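Loklow: can a machine take an old PC apart yet?

README, last touched July 29, 2020

Short answer: bits of it! I started Loklow after Simin Moradi and I spent a whole February clearing out office desktops by hand, and I kept muttering that surely a machine could be doing this by now. So this folder is my attempt to find out, one dull little job at a time (pulling cables, lifting out drives, popping memory sticks).

What's in here

There are 2000 short clips, each one covering a single job on a desktop with the side off. Gholamreza Khosravi did most of the sorting and I did most of the grumbling. Every clip has a plain text note saying what the job was and whether we'd call it done, half done or a mess.

Cables are the worst of it by miles. A drive stays where you left it, but a bundle of wires flops about, hides the plug you want and then snags on the next thing along.
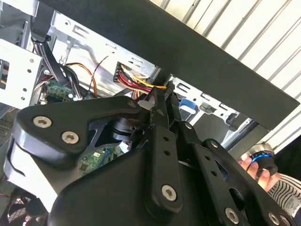 Gripper in among the cabling, with the yellow, red and black power wires just past it.

Where it does well, where it doesn't

Big, stiff plastic parts are the easy wins. Coloured ones are easier still, and I've got very fond of blue latches. Small plugs with a clip you have to squeeze are another story, and I'd still do those myself every time. Banafsheh Karimi marked 70 clips as "would let it do this in my own workshop", nearly all of them drives and carriers.

Memory slots are somewhere in the middle. The clips at each end want a push in just the right spot, and a near miss gets you nothing.
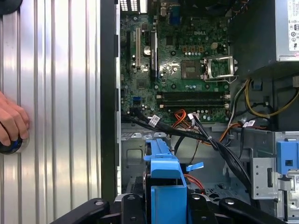 Known problems

13 clips have the wrong note attached. I know which ones, they're in the file called muddled, please don't use them for scoring.

Shiny metal throws off the depth readings, so expect odd gaps there.

If you find anything else, shout at me or at Pylyp Polishchuk, who looks after the notes.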